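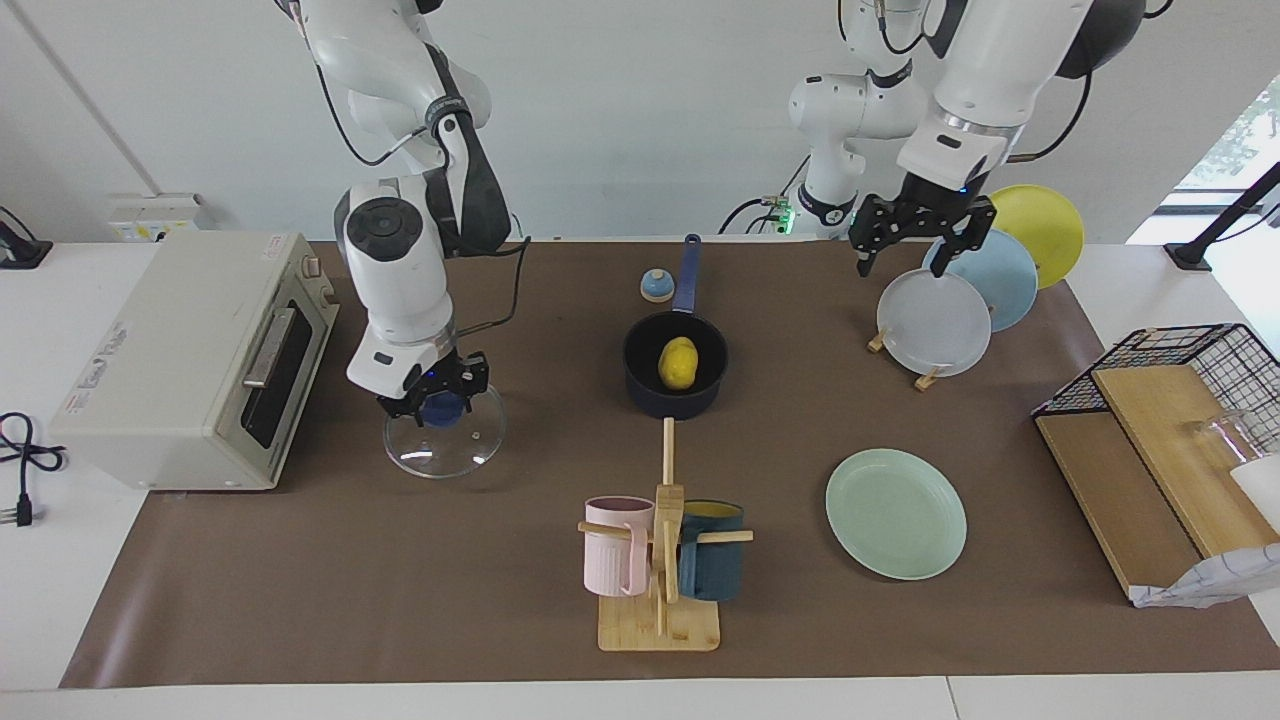

ツールの先が減ったぶん、つき固め深さを下げれば同じことになるのではないか、とMared Mathias。前に書いたタンピングツールの摩耗の投稿への返信。一投稿では収まらないので続けて書く。

先に答えだけ。深さの設定変更で補えるのは、ツール先端の位置だけ。爪の面積は戻らない。摩耗したツールを深く入れても、まくらぎ下に送り込む道床の量と締まり方は新品と同じにはならない。

対象はまくらぎ下をつき固める大型機(マルタイ)の普通のツール。分岐器用の片側跳ね上げ式は形状も減り方も違うので別に扱う。手持ちのタイタンパーも今回は対象外。

用語。シャンク=ホルダーから下に伸びる軸。爪=先端の幅広の板状部分。爪高さ=爪の上縁から下縁まで。爪幅=まくらぎ長手方向の寸法。このスレッドではこの四つしか使わない。

手元のPlikance用ツールの図面値は、ホルダー下面から爪下縁まで310mm、爪高さ70mm。受入検査のときの実測は69mmのものも混じっていた。鍛造品の公差内なので不合格にはしていない。

この69mmを摩耗と取り違えた記録がParri基地にあった。装着前の値を取っていないと、最初の点検で全数「減っている」になる。初期値は図面から写さず、装着前に一本ずつ測って台帳に書く。

爪の減り方は一様ではない。下縁の両角がまず丸くなり、次に下縁全体が上がり、並行して前面(スクイズする側の面)が薄くなる。角の丸みは見た目には目立つが、面積への影響はまだ小さい。

効いてくるのは下縁が上がり始めてから。爪高さが減るとスクイズ時に道床を押す面積がそのまま減る。シリンダー側の圧力設定を変えなければ押す力は同じなので、単位面積あたりの圧力はむしろ上がる。

圧力が上がるなら締まるだろう、という意見もたまにある。局所的には上がる。ただ小さい面で強く押すと道床粒が横に逃げ、角が欠ける。細粒分が増えて、次の保守までの間隔が縮む方向に働く。

Mared Mathiasの質問に戻る。深さ設定の基準は爪の上縁で、まくらぎ下面から爪上縁までの離れを確保するように決める。下縁を基準にしている現場もあるが、摩耗が進むと両者の答えが食い違う。

上縁基準の場合、下縁が減っても上縁の位置はほとんど動かない。したがって深さ設定は変えなくてよい。変えると上縁が必要以上に下がり、まくらぎ直下の層がつき固められずに残る。

下縁基準の場合、減ったぶんだけ下げる操作になる。これを繰り返すと爪がまくらぎ下面からだんだん離れる。ゲージ上は「所定深さ」になっているのに、直下は緩い。施工直後の検測には出にくく、列車荷重を受けてから沈下として出る。

逆方向の間違いもある。上縁がまくらぎ下面より高い位置にあるままスクイズすると、爪がまくらぎの側面に当たる。PCまくらぎなら角欠け、木まくらぎなら側面のえぐれ。ツールのほうもシャンクに曲げが入る。

深さを決める前に、まくらぎの厚さを確認すること。Rusden線は木とPCが混在していて、区間の切れ目が台帳と合わない箇所がある。台帳どおりに設定を切り替えると、切り替えが早すぎたり遅すぎたりする。

Rusden線では先行する徒歩巡回でまくらぎ側面に印を付け、オペレーターは印で切り替えることにした。印の色と意味は作業前の打合せで読み合わせる。装置側の自動化はしていない。

レールこう上量も深さに関わる。つき固めユニットが下りる時点で軌きょうは持ち上がっているので、深さの基準をレール頭面に取る機械では、こう上量のぶんは自動で追従する。フレーム基準の機械では追従しない。

自分の機械がどちらなのかは、銘板ではなく油圧・制御の系統図で確認する。改造歴のある機械は型式だけでは判断できない。Parri基地の一台は、深さ検出のワイヤーの取り出し位置が移設されていた。

ここから測り方。

爪高さの測定は、ツールを機械に付けたままで行うならユニットを上昇端で機械的にロックしてから。油圧で保持しているだけの状態で下に手を入れない。落下防止ピンの挿入は目視と手の両方で確認する。

エンジン停止、蓄圧の解放、キーの携行までを一連の手順にする。つき固めユニットはアキュムレーターに圧が残っている間は停止後も動く可能性がある。圧力計の針が戻ったことを見てから次に進む。

測る前に爪に固着した土と細粒を落とす。ワイヤーブラシで足りることが多い。スクレーパーで硬化肉盛の縁をこじると欠けるので使わない。

測定点は爪幅の中央と両端。両端は角の丸みがあるので、丸みの内側に測定線を決めておく。人によって線の取り方が違うと値が散る。基地ごとに型板を一枚作り、型板の切り欠きの位置で測る。

型板は鋼板の切り抜きで十分。新品の輪郭、点検値の輪郭、交換値の輪郭を重ねて罫書いておく。ノギスより速く、数値の読み違いもない。台帳に残す値だけノギスで取る。

型板そのものも減る。とくに爪の上縁に掛ける部分。Parri基地の型板は掛かりが摩耗していて、当てると全体が2mm下がっていた。そのぶん交換時期を遅く見積もっていたことになる。

それ以来、型板は基準の一枚を棚に置き、現場用は定期的に基準と突き合わせている。合わなければ捨てる。補修はしない。

前面の厚さは見落とされやすい。爪高さが残っていても、前面が薄くなった爪は曲がる。曲がった爪は左右の対で開きが合わなくなり、スクイズ完了の検出位置がずれる。

厚さは爪の下縁近くと、爪とシャンクの付け根の二か所。付け根側が薄いものは折損の前兆と見てよい。下縁側だけ薄いのは通常の摩耗。

付け根の傷は磁粉で見るのが確実。浸透探傷でもできるが、表面が荒れているので偽指示が多い。肉盛の収縮割れは硬化肉盛の範囲内で止まっているかどうかを見る。母材に入っていれば使わない。

Hywel Voyleから別の質問。一本だけ減ったツールがあるとき、その一本だけ替えてよいか。

一本だけの交換はしない。最低でも向かい合う対で替える。対の片方だけ新品にすると、まくらぎを挟む両側で爪の面積が違い、道床の押し込み量に差が出る。まくらぎがわずかに新品側から押されることもある。

理想は同じユニットの全数交換。ただし在庫と費用の都合で毎回はできない。取り外した中で残量の多いものを組み直し、近い値どうしで対にして別のユニットに回す。

組み直しの際は、取付位置の内側・外側も台帳に残す。レールに近い側の爪はまくらぎの端に近い側と減り方が違う。位置を入れ替えて使うと減り方が平均化するように見えるが、左右勝手のあるツールでは入れ替えができない。

左右勝手の取り違えは実際に起きる。取り付けてしまえば一見おさまるが、爪の硬化肉盛面が外を向く。母材側で道床を押すことになり、減りは目に見えて早い。ホルダーに入れる前に刻印を読む。

刻印が摩滅している場合は勝手を推定で決めず、図面と形状を照合する。Domnica Vladの書いた照合表がParri基地の工具棚の扉裏に貼ってある。写しが要る基地は連絡を。

取付け。ホルダーのテーパー面は脱脂して、かじりの山だけをオイルストンで落とす。グラインダーを当てない。テーパーの当たりが悪いと振動でボルトが緩み、ボルトが緩むとテーパーがさらに傷む。

当たりは光明丹で見る。帯状に一周出ていればよい。片当たりのホルダーは締付トルクを上げても直らない。増締めで持たせている機械は、ホルダーの交換時期を過ぎていると考える。

締付けは規定トルクで二段階。初回締付け、短時間の空振動、再締付けの順。空振動の前に全員が離れたことを確認し、再締付けの前には先の停止手順を最初からやり直す。

トルク値をここには書かない。ボルトの強度区分とホルダーの世代で違うので、機械の整備要領書の値を使うこと。ネット上の投稿から写した値で締めない。

初回稼働後の点検は省略しない。最初の間合いが終わったところで全数のボルトを当たる。緩みが一本でもあれば、その対のテーパーを抜いて見る。

つき固め時間の話。摩耗した爪で締まりが足りないとき、スクイズ時間を延ばして補う運用がある。ある程度は効く。ただし時間を延ばすと道床の粒が細かくなる側の影響も増えるし、間合い内の施工延長が減る。

二度づきも同じ。高いこう上量の区間で計画的に行うのはよい。摩耗の補償として常用するのは、ツール代を道床と間合いで払っているのと変わらない。

振動数を上げる補償は勧めない。偏心軸の軸受とホルダーのピンに先に来る。道床の側も、振動が強すぎると粒が浮いて締まりにくくなる。振動数は整備要領書の範囲の中で固定し、摩耗とは切り離して扱う。

硬化肉盛について。超硬チップのろう付け品と、肉盛溶接品では減り方の曲線が違う。チップ品は長くほとんど減らず、チップが一枚落ちたところから急に減る。肉盛品はなだらかに減る。

したがって点検の間隔も違う。チップ品を肉盛品と同じ間隔で見ていると、脱落の直後から次の点検までの間に母材が大きく減る。チップ品は毎回の間合い後に目視だけでも入れる。測定は従来の間隔でよい。

目視の要点はチップの枚数、縁の欠け、隣り合うチップの隙間。隙間が開いて見えるのは、間のろう材が抜けているか、チップが傾いている。どちらも脱落が近い。

Randixの肉盛棒で再生したツールを一部で使っている。結果はまちまちで、母材の予熱が足りなかったロットは肉盛が板状に剥がれた。棒の良し悪しより予熱と徐冷の管理のほうに差が出ている。

再生の対象は爪高さに余裕があるうちに選ぶ。限度まで使ったものに厚く盛ると、熱影響が付け根近くまで及ぶ。図面寸法の70mmまで盛り戻すことを目標にせず、途中の寸法で止めて対どうしを揃えるほうが結果がよい。

再生品は再生回数を台帳に残す。刻印は爪に打たない。シャンクの高応力側にも打たない。ホルダーに隠れるテーパー端面が無難。

道床条件と摩耗の関係。硬い火成岩の新しい道床は角が立っていて減りが早い。細粒が詰まった古い道床は、挿入時の抵抗が大きく、爪の下縁とシャンクの下部が減る。スクイズ面の減りは相対的に少ない。

つまり、どこが減っているかで区間の道床の状態がある程度読める。シャンク下部が光っているツールが戻ってきたら、その間合いで通った区間に噴泥か固結がないか確認する。Rusden線の切通しはこれで見つかった。

切通しの件の続き。挿入時間の記録を見ると、該当の範囲だけ下降が遅かった。オペレーターは気づいて挿入を繰り返していた。作業日報には「硬い」としか書かれておらず、施設側には伝わっていなかった。

日報に挿入不良の欄を足した。書くのは始点と終点のキロ程、繰り返しの有無、左右どちらのレール側か。原因の推定は書かなくてよい。推定欄を作ると空欄か同じ語句の繰り返しになる。

固結した道床にはつき固めで対処しない。ツールが折れるか、まくらぎが割れるか、見かけだけ整うかのどれか。道床の更換かふるい分けの計画に回す。間合いが取れるまでの間は速度側で管理する。

Alun Goughから。爪高さ以外に一項目だけ測るとしたら何か。

対の開き。スクイズを全開にした状態で、向かい合う爪の前面どうしの距離を測る。爪の厚さの減り、シャンクの曲がり、ピンのがた、シリンダーの戻り不良が全部この一つの値に出る。切り分けはできないが、異常の有無は分かる。

測定は停止手順の後、上昇端で。振動を止めた位置によって偏心のぶんだけ値が動くので、止まった位相を揃える。揃えられない機械は対ごとの差だけを見る。絶対値は参考にとどめる。

開きが広いほうにずれている対は、まず爪の前面の摩耗を見る。狭いほうならシャンクの曲がりかストッパーを見る。がたはバールで軽く振れば分かる。音だけで判断しない。

予備品の持ち方。Parri基地では一ユニット分をすぐ付けられる状態で棚に置く。箱のまま積まない。防錆剤が乾いてテーパーに固着すると、間合いの中で落とすのに時間を取られる。

棚の予備にも初期値の札を付ける。装着時に測り直す手間はかけず、札の値を台帳に移す。札のないものは装着しない。

折損時。間合い中にツールが折れたら、まず折れた先を回収する。道床の中に残すと次の施工で別のツールが当たる。見つからないときはキロ程とまくらぎの位置を記録し、まくらぎ側面に印を残す。

残った側のユニットで続行するかどうかは現場の裁量にしない。折れた対を含むまくらぎ側は締まらないので、施工済みとして検測に回すと記録が合わなくなる。交換してから同じ箇所に戻る。

折れ口は保管する。疲労破面なら貝殻状の模様の起点が見える。起点がテーパーの端ならホルダーの当たり、付け根なら爪の薄肉化か肉盛の熱影響。全面が粒状なら障害物に当てた可能性を先に調べる。

破面を突き合わせて形を確かめる人がいるが、擦れて起点が消える。触れさせずに薄く油を塗り、別々に包む。

障害物はケーブル、地上子、レール継目付近の埋設物。事前の徒歩巡回で位置を出し、飛ばすまくらぎを決めておく。飛ばした箇所は手持ちのタイタンパーで補い、日報の別欄に書く。

台帳の列を書いておく。ツール番号、勝手、チップか肉盛か、初期値、装着ユニットと位置、装着時の稼働計、点検ごとの爪高さ、下縁側の厚さ、付け根の厚さ、対の開き、取り外し理由、再生回数。

摩耗の速さは日数ではなく挿入回数で割る。待機の多い月と少ない月を日数で並べても意味がない。挿入回数の計数がない機械は施工したまくらぎ数で代用できるが、二度づきの区間を別に数えておく。

七月の集計では、Rusden線の肉盛品で挿入回数あたりの減りが前月より大きかった。新しい道床を散布した区間が入ったためで、ツールの品質ではないと見ている。散布区間を除いた値は前月並み。

交換限度そのものについて。メーカーの限度は下縁の減りで示されていることが多いが、基地で早めの値を決めてよい。遅らせる方向の変更は認めない。うちの値は道床が硬い前提なので、そのまま流用しないこと。

Mared Mathiasへの追記。下縁基準の機械しかない場合は、深さ設定の表に爪高さの実測値を入れる列を足し、上縁の位置を毎回計算する。計算は引き算一つ。表はオペレーター席に置き、ツールを替えたら同時に差し替える。

Hywel Voyleからさらに、対で替えるとき隣のまくらぎ側のユニットはどうするか。同時施工本数の多い機械の話だと思う。隣のユニットとの差が点検値ひと区切り以内ならそのまま。超えるなら残量の近いものを回す。

分岐器用ユニットのツールは、跳ね上げ軸のがたの測り方から書き直す必要がある。Domnica Vladの測定が済んだら別スレッドで出す。型板の罫書き図面は、寸法を確認し直してからこの下に付ける。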